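The Case for the Unglamorous Task

February 5, 2018

The Mollwood shared workshop has adopted a position on home robot builds that some of its members consider too strict. Any member who wishes to reserve bench space for a manipulator project must name one household task, state where it will be performed, and agree to be judged on that task alone. This essay is a defense of the policy.

The objection most often raised is that a builder learns more by keeping the project open. Ognjen Nikolaidis made this argument at length in our last newsletter. A general arm, he wrote, teaches kinematics, wiring, control and patience, and the uses can follow later. I have respect for that view and held it for several years. My own shelves at home still carry the remains of two general arms, neither of which ever did anything a visitor would have recognized as work.

The trouble lies in the bench itself. A workshop bench is flat, evenly lit and cleared before each trial. Objects are placed where the arm can reach them. Under such conditions a gripper will look capable long before it is, and the builder will spend money on speed and finish when the difficulty is somewhere else. Our lending store issued 387 parts to members last year, and a good share went into machines that never left the building.

A living room makes different demands. Polished wood throws back glare from every lamp. Upholstery carries patterns that confuse simple edge detection. Cables hang where they please. A waste bin with a plastic liner, as ordinary an object as any household owns, presents a surface that is translucent, wrinkled and folded over at the rim, so that a depth sensor may give one answer and a color camera another. The fingers must work close to that rim without catching it.
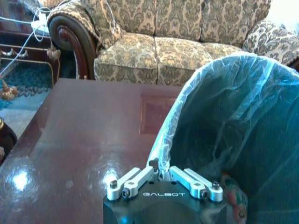 What the policy requires

The rule has been described as a restriction on ambition. I would describe it as a schedule. Members working on the Skavus bench now write a single page before they order anything. It names the task, the room, the heaviest object to be lifted and the point at which the builder will stop. Zdenka Obradović, who drafted the form, left out any question about appearance or novelty, and I believe she was right to do so.

There is a cost. A member with a budget of 4000 dollars may finish with a machine that drops wrappers into a bin and does nothing more. Some will find that disappointing. I would ask them to consider how many commercial products do one thing in one room and are kept for a decade.

The policy also changes how we talk to one another. Reviews used to turn on motor choice and frame stiffness - subjects on which every member has an opinion and few have data. They now turn on whether the bag was torn.

The rule is due for review in the spring, and I will vote to keep it.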